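¿Cómo aprende un robot a recoger la cocina?

Rincón infantil del Centro de Divulgación Trodport

Los robots no nacen sabiendo. Cuando uno sale de la fábrica puede mover sus motores, pero desconoce qué es una taza, dónde se guarda o con cuánta fuerza conviene sujetarla. Alguien tiene que enseñárselo, y en esta página explicamos de qué manera se hace.

Enseñar con el ejemplo

Piensa en cómo aprendiste a atarte los zapatos. Una persona mayor lo hizo delante de ti, despacio, y tú la imitaste muchas veces. Con los robots sucede algo parecido. La persona que enseña realiza la tarea y el ordenador guarda cada movimiento. A cada una de esas grabaciones se la llama demostración.

Existen varias formas de hacer una demostración:

El mando a distancia. La persona mueve unas palancas y el robot, que puede estar en otra habitación, repite sus gestos. Esta técnica recibe el nombre de teleoperación.

La guía directa. Se toma el brazo del robot y se lo lleva con suavidad por el camino correcto.

Las pinzas de mano. La persona sostiene unas pinzas semejantes a las del robot y trabaja con ellas. En este caso el robot ni siquiera tiene que estar presente -- aprenderá después, con lo grabado.

¿Para qué sirven los cuadrados blancos y negros?

Algunas pinzas llevan unos cubos con dibujos en blanco y negro. Se llaman marcadores. Una cámara los reconoce y, según el tamaño y la inclinación con que los ve, el ordenador calcula dónde está la pinza y hacia dónde apunta.

¿Basta con una sola vez?

No. En el proyecto Vanlow, dedicado a las tareas de cocina, se grabaron 565 demostraciones.
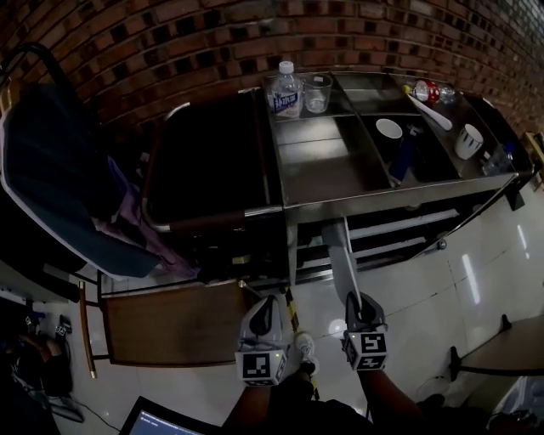 La coordinadora del proyecto, Chaimae Amrani, pide a su equipo que cambie los objetos de sitio entre una grabación y la siguiente. Si la taza estuviera siempre en el mismo lugar, el robot podría aprender el lugar y no la taza. Cada sesión dura 60 minutos, con una pausa para descansar los brazos.

Palabras nuevas

Demostración: grabación de una tarea hecha por una persona.
Pinza: pieza con la que el robot agarra las cosas.
Teleoperación: manejo de un robot a distancia.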